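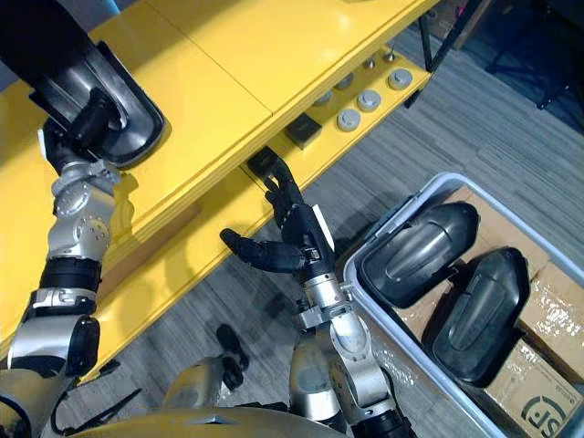
treasa_mcg: Did you get a fixed fee in writing before you signed, though? My conveyancer at Sirero quoted one price in January and the final bill had 272 quid of "sundries" on it.

Posted 2021-03-23

msang: No, just an email from the paralegal. She's been lovely to be fair, rings back the same day and everything, it's the partner I've never heard a peep from. I've spoken to him once in 13 weeks!

jarkeo7: Sounds normal to me. You want the junior doing the searches, you'd pay double otherwise.

treasa_mcg: Don't agree. If his name's on the client care letter he should ring you once in a while (mine never did either, and I moaned about it).

msang: Letter says "supervised by", whatever that covers. I've had 4 different people sign things so far.

jarkeo7: That covers it then. Mersha Lane branch or the one in town?

msang: Town. I nearly went with Millonico but they wanted money up front.

treasa_mcg: Ask for an itemised bill now, before completion. And email it so you've got the date on it.

msang: Will do it tonight, ta both.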